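Clotdale Technical College
Robotics and Automated Handling, Unit 4
Handout 3: Checks before powered movement
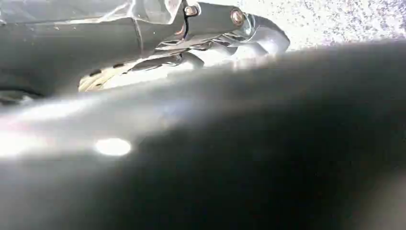
Most faults that stop a robot arm in a teaching workshop are found by looking at it before it is switched on. The Tetilbridge workshop rules therefore require a visual check of each arm at the start of every session, carried out with the power off and the key removed from the controller. Students should begin at the base and work towards the tool. At each joint, look at the fixings one at a time. Bolt heads with a coppery finish, such as the two on the grey housing, show dirt and wear to the finish quite readily, and any change should be entered in the log. Where a plastic covering lies over part of the arm, check that it cannot be drawn into a joint when the arm turns. Gripper fingers are checked last.

4.1 Scope

These notes apply to all arms used in Workshop 18 and in the Stollia test bay. They do not apply to the conveyor line, which has its own handout. Where these notes and the maker's manual differ, the stricter instruction is to be followed and the difference reported to the unit leader.

4.2 Fixings

A fixing that can be turned by hand is a fault. The arm must be taken out of use and a red tag placed on the controller. Students may not tighten a fixing themselves, even where the correct tool is to hand. Tightening is done by workshop staff to the value given in the manual, and the work is recorded on Form 121.

Marks made with paint pen across a bolt head and its housing are there to show movement. Do not clean them off.

4.3 Coverings and cables

Coverings must be secured at both ends and must leave every joint free to move through its full range. Tape is not an accepted means of securing a covering in the Stollia bay. Cables are to be followed by eye along their whole length, and any cut, crush mark or sharp bend is to be reported.

4.4 Gripper

Check the inner faces of the fingers for chips, grease and trapped material. Open and close the gripper only after power has been restored and everyone is outside the marked area. For the first cycle the speed setting must not be higher than 18 per cent. Full speed, shown as 100 on the controller, is reserved for staff demonstrations.

4.5 Records

Each check is entered in the Ghauri log sheet kept beside the controller. The entry gives the arm number, the time, the result and the initials of the person who made the check. A blank entry is treated as a check not done, and the arm may not be used until one has been made. Completed sheets are handed in at the end of October and are kept in the unit office, Room 1216.

Preparation for the next class

Read sections 4.2 and 4.4 again and bring a blank copy of Form 121. Students will each carry out one full check under supervision. Safety glasses and closed shoes are required.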